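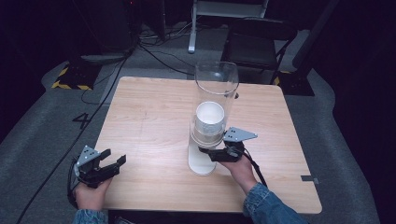 October 2019

Since May I am learning to teach a robot with my hands. I wrote one short post when I began and then I was silent, so now I try to tell what I do all day. English is my third language and I write it slowly, please be patient with me.

The company is called Skillham. We are in Prudside, in a building that was a dance school before, and you can still find the long mirror in the corridor where we hang our coats. My job title is "demonstrator". My aunt thought I demonstrate vacuum cleaners in a shop. I explained it to her two times and she still tells the neighbors about the vacuum cleaners.

What I do is simple to say. I hold one gripper in each hand and I do a small task on a table. The grippers are the same kind of jaws that the robot has, with a handle for a person. I move, the computer writes down how I moved and how much the jaws were open, and later the program tries to learn from many such recordings. For some other tasks we use remote control, where I sit and move two small arms and the big arms copy me. I have done both now and I want to compare them, because people ask me which one is easier.

The grippers in the hand are easier for the body in the first hour. You stand in front of the table like in your kitchen. If the thing is far, you make a step. If it is low, you bend. Your arms already know all this. With the remote control I felt the first week like I was writing a letter with somebody else's hand. I pushed and the arm came a little later, and I could not feel if I touched the table or not. I closed the jaws too much on everything. One paper cup from the kitchen became completely flat and I kept it on my shelf.

But the hand grippers have their own problem. Your hand is too good. It makes small corrections which the robot arm maybe cannot do, and it goes into positions where an arm of metal would hit itself. You must learn to be less clever than you are. My trainer said in the first week, "Move like you are carrying soup," and I still say this to myself before each take.

The task which I have the most from this autumn is the cup and the tube. There is a clear tube standing on a round base, and a white cup which belongs in the tube. It looks like something for a child of two years. I thought so too, and my first day with it I was angry by lunch.

The difficult part is that the tube is taller than you want it to be. With your fingers you would simply let the cup go down and not think. With jaws, you must think about where the jaws will go after they open. If you open them wide inside the tube they push on the wall, and the whole thing can walk away on the table. If you open them only a little, the cup comes back up with you. So one hand should stay by the tube and keep it quiet, and the other hand does the work. After some weeks I noticed that my right hand wants to do everything and my left hand just waits in the air with open jaws. The people who look at the data told me this is fine if I do it always the same way. If I sometimes hold with the left and sometimes with the right, without reason, the robot gets confused about what the hands are for.

Also the clear material is unkind to the eyes. The light comes through it and you see the edge in two places. I learned to look at the rim of the cup and not at the tube. I don't know where the robot will look. I asked, and I got a long answer from which I understood the first half.

One take of this task is short. You begin with both hands in the start position, you wait for the tone, you do it, you go back to the start position, and you wait for the tone again. Then you put everything back and do it again. Last month I reached 3,007 good takes, all tasks together. I did not know it, the number was on the screen when I logged out, and I bought myself a cake with poppy seeds at the station.

"Good" does not mean without mistakes. This was the most strange thing for me to learn. If I miss the cup and then I correct it calmly, we keep the take, and they like it, because the robot will also miss and it must see what to do next. If I miss and then I do something fast and nervous, we delete it. I delete also when I talk to somebody during the take, even if the hands were right, because when I talk my hands become slow. I was ashamed of the deleted ones in the beginning. On one bad day I deleted 23 before the lunch break and I went home with the feeling that I cannot put a cup in a tube, which is not a nice feeling for a grown person.

About the cables: there is a cable from each gripper, and you learn to live with them like with a dog on a leash. You don't turn around your own axis. You don't cross your hands. When I started I crossed my hands very often and I had to stop and untwist myself, and my colleague on the next station asked if I was knitting. Now I let the cables fall to the outside, and before the tone I look once down at both sides. Also I push my sleeves up a little when they are long. A sleeve over the handle makes you hold it differently and you find out only in the evening, in the wrist.

The wrist is a serious topic. The grippers are not heavy when you take them first. After two hours they are heavy. We change after 3 blocks, this is the rule, and in the pause I put my hands in warm water in the little kitchen. A colleague uses a tennis ball. I tried the tennis ball and I prefer the water.

We did get to see our own work one time. In September the team from Bunnag, that is the company which builds the arms, came with the trained program and ran it for us on the cup task. I stood behind the yellow line with the others. The arm went to the cup, stopped over it a moment, and went down. And it made a thing that I do! Before I close the jaws I go a little bit back, maybe the width of a finger, and then forward. I never decided to do it. I did not even know that I do it until I saw a machine do it in front of me. Everybody laughed and looked at me, and I became red to the ears. The first try it got the cup in. The second try it touched the rim of the tube and stood there, until somebody pressed the button.

Since then I try not to go back before I close, but the habit is strong. Perhaps half of my takes still have it. The Bunnag people said I should leave it, it does no harm.

Some questions I got by mail after the last post:

Do you need to study for this? No. I worked before in a bakery and then in a shop for picture frames. The test was to sort screws with the grippers and to listen to instructions. I think the bakery helped me, because of the repeating, and because I am not afraid of standing.

Is it boring? Yes, sometimes very. I count in my third language to practice the numbers. In the afternoon I let myself think about dinner, but not during a take. I can see it in the recording when I thought about dinner.

Do you take work away from people? I don't have a good answer. I think about it on the tram. The things I teach now are so small that I cannot see which person does them as work. But I know small things are put together later. I would like to write about this separately, when I have better words.

Is the remote control better paid? It is the same.

Next month we begin with folding, first a towel and then a shirt, and for this I go back to remote control with the Judden set, which has softer handles. I am a little afraid of the shirt. At home I fold a shirt on my chest with my chin, and the robot does not have a chin. I started to practice in the evening with two kitchen tongs, on the bed, and so far the towel is possible if it is a small one. The shirt looks each time like somebody slept in it.

I will write again when I had the first week with it. If you also do this kind of work in another place, please write me how you do the pauses, I would like to know if 3 blocks is normal.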